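Doto hand-held gripper: four months of pads, pivots and bed-making
Posted 10th July

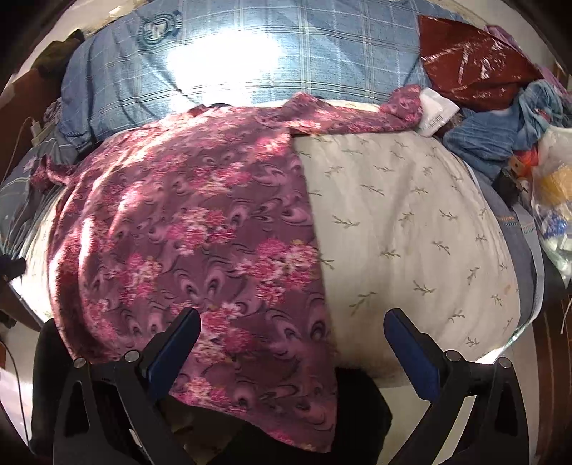
The Doto over the bed, blue pads facing each other, pivot screws showing.

I've put a lot of hours on this thing now, mostly in bedrooms (our task list is very heavy on blankets), so I figured I'd write up what it's like to live with. If you want grasp force charts, the Ntuli forum has plenty. I'm more interested in what you have to do on a Sunday night to keep it working.

Setup first. Out of the box it took me one evening, and most of that was the fingers. Each one is a little linkage held together with silver screws, and mine came with the left side noticeably stiffer than the right. The manual says to tighten everything down and then back off a quarter turn. Don't! I did that and the left finger dragged. Start loose, close the fingers slowly, and snug each pivot until the side-to-side wobble just goes away. Then check that the pads meet flat. I close them on a strip of paper and tug, top and bottom. If it slides out at one end, the linkage is twisted and you get to start over (sorry).

The pads are the best part. They're dark blue, soft enough to pick up a single layer of bedsheet, and they wipe clean with a damp cloth. Blanket fluff is their enemy, though. After a long session they get a gray fuzz and thin fabric starts slipping, so I clean mine every day I use it. I swapped the first set at 3000 closes, and they'd probably have gone a bit longer. The glue is stubborn, so warm the old pad with a hair dryer and peel from the tip end.

Now the grumbles. One pivot screw kept backing out, and I lost it for good at close number 1387, somewhere in a quilt. Fatik sells a spares bag with screws and washers that fit fine, and a tiny dot of removable threadlocker has held since. Doto should really put that on at the factory. The body is also pretty chunky. Reaching down onto a messy bed is no trouble, but getting in beside a cabinet means turning my wrist in ways I don't love.

I tried the Eltatent pads too, the ribbed ones. Great on stiff bags, lousy on cotton, back in the drawer.

Would I buy it again? Yep, with a spares bag in the same order. 4 stars, and I'll update in October once the second set of pads is worn down.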